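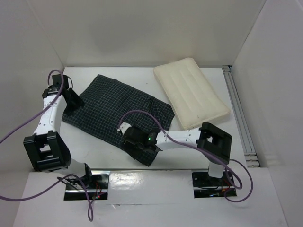
Kissenbezüge gehören zu den Dingen, die man jahrzehntelang falsch machen kann, ohne dass es Folgen hat. Außer der Laune. Bei uns im Haushalt wurde früher gestopft, geschüttelt und geflucht. Mein erster Tipp ist darum unspektakulär: Stoff hinlegen, glatt streichen, dann erst das Kissen anfassen. So ein dunkelblauer Stoff mit feinem weißem Gitter hilft sogar dabei, denn an den Linien sieht man jede Falte, auch die, die man lieber übersehen hätte. Das Schaumkissen bleibt solange daneben liegen. Es läuft nicht weg.

Für störrische Schaumkissen (meines misst 56 cm und hat den Charakter eines Türstoppers):

Bezug auf links drehen, hineingreifen, die beiden hinteren Ecken des Kissens durch den Stoff packen und den Bezug darüberstülpen. Reißverschluss vorher ganz öffnen, auch die letzten 5 cm.

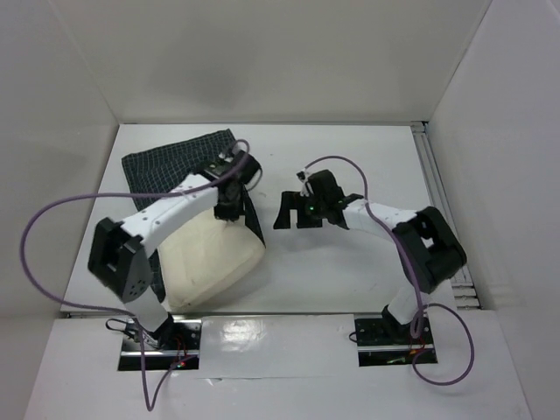 Zum Glattstreichen braucht man Platz, und den hat der Esstisch nie. Räumen Sie ihn trotzdem frei. Auf einer glatten weißen Fläche rutscht Stoff gern mit, deshalb die obere Kante festhalten und von dort zu sich hin streichen. Krümel vorher abwischen, sonst wohnen sie im Bezug.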